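Dovix

Dovix is a tabletop manipulation kit for teaching and testing small robot arms, made by the firm Stollora of Lullinham. It consists of a work surface, a set of plastic shape blocks and a library of task files. The arm is bought separately. The kit was designed by Reginald Haverford, formerly a jig maker, and went on sale in October in a single version. A revised version, sold as Dovix 2, followed and is the only one still supplied.

Design

The work surface is a flat wooden board laid on a perforated base, so that it can be taken off and put back in the same position between runs. Blocks are placed on it singly or in groups. Tasks in the library are graded from 1 to 5, the lowest grade being a single block in open space and the highest a tight group from which one named block must be removed without shifting the others. Each task file gives the starting layout, a time limit of 300 seconds and the rules for scoring.

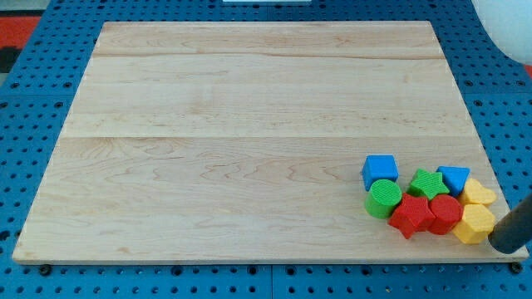
Blocks grouped on the work surface, with a gripper finger at the right.

Shapes include cubes, cylinders, stars, hearts and prisms. Cylinders and stars are treated separately in the scoring rules, as a star may be gripped across its points or between them, and the two grips give different results when the block is turned.

Software

Task files are plain text and can be read by most arm controllers. A converter for the Whitfield controller is supplied with the kit. The library held 306 tasks when Dovix 2 was released. Users may write their own, but Stollora does not check or score these.

Reception

Early buyers were mostly colleges. Reviewers found the grading clear and the blocks hard-wearing, but criticised the price of spare boards and the lack of soft objects. Stollora has since sold the boards singly.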